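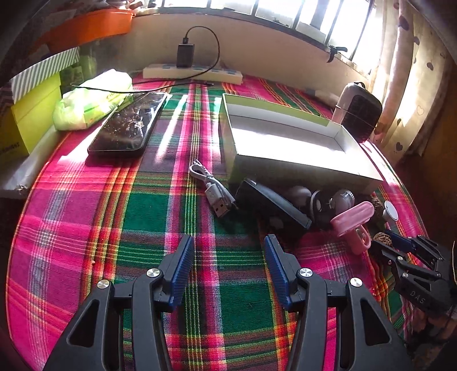

Table sessions with the Mestska plan: quick setup

Updated Tuesday, October 4, 2022

Short version of how I run a two-handed tidy-up session on the Mestska plan from Trusard. You bring the hand-held grippers, they send task cards and check your uploads. The PDF they mail you is long and mostly legal. Skip to page 4.

Before you start

Pick a table you can reach all the way across. Patterned cloth is fine, the cards allow it, and I quit swapping mine for a plain one in June. Smooth out the wrinkles though. Small stuff rolls into them.

Open box toward the back. Shallow one. Deep boxes make you tip your wrists and the checker throws those clips back.

Small things go in front. Mix the shapes — walnuts, plastic clips, a jar or a little round case. Don't line them up too neat.

Leave the background clutter alone. Moving it between clips gets you a "layout changed" flag and then you're redoing teh batch.

Recording

1. Open the task card, tap Start. Wait for the second beep, not the first.
2. Both grippers open over the table. Hold still a moment.
3. Go for the nearest object. Come in low, fingers either side, then close slow.
4. Lift, carry to the box, let go close to the bottom. No dropping.
5. Other hand stays in view. Doesn't have to do anything yet.
6. Back to open, still again, tap Stop.

Walnuts are the hard one. Aim for the middle and don't squeeze, they shoot out sideways. Small clips are nearly as bad when they're hooked together. Card 4 wants them separated first, one gripper holding and one pulling.

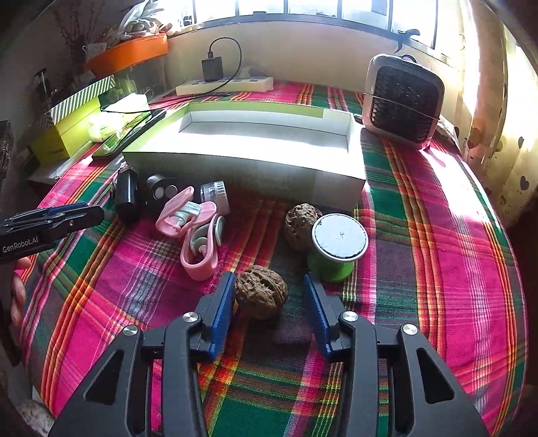 One reader wrote in to say that clips with both hands kept failing for her, error 2917 every time, and asked if the plan just doesn't like fast movement. She'd slowed right down and it made no diference.

Not speed, in my case. 2917 came up when the two recordings were started too far apart. Start both from the same card and it goes away. If it doesn't, delete the card and pull it again.

Uploading

Preview at 720, send the full file. The app offers to send the preview instead, say no. Batches cap at 100 clips. Name the batch before you send, you can't later.

Worth paying for? For regular sessions, yes. The checker is quick and the notes are readable. Storthorpe has a cheaper one but no two-hand cards when I tried it. Ouali I haven't used, will add a section when I have.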